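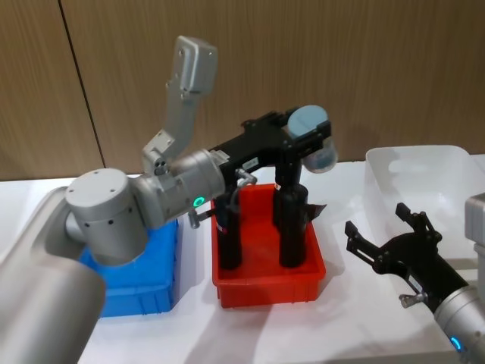 I moved to Merrick in March with 4 suitcases and a firm belief that I was a tidy person. Then I opened the hall closet of my new place and met everything I'd shipped ahead. Oh boy.

My neighbor Bronwyn Ashby has lived in the same two rooms for years, all 400 square feet of them, and you could find a spare button in there with the lights off. So I begged her for lessons (and paid in banana bread). Her first rule was to stop buying storage. I had already bought storage. A lot of it!

She made me drag everything onto the floor and sort it by when I'd last touched it — brutal, by the way. Ski gloves from a trip to Meltside with Corey Ruawai. Three phone chargers for phones I don't own. A whole envelope of takeout menus from my old street, which I kept, sorry Bronwyn.
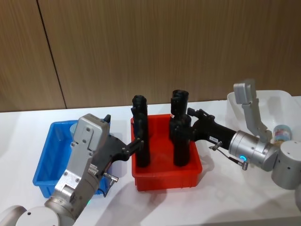

Bins in blue and red: one color per kind of stuff saves a lot of digging.

We argued over labels. She hates them, I love them, and we settled on color, so now batteries and bulbs live in red and anything to do with mail lives in blue. My cousin Hemi Doolan came to stay last week and found the tape all by himself.

The closet door even shuts now, if you lean on it a little.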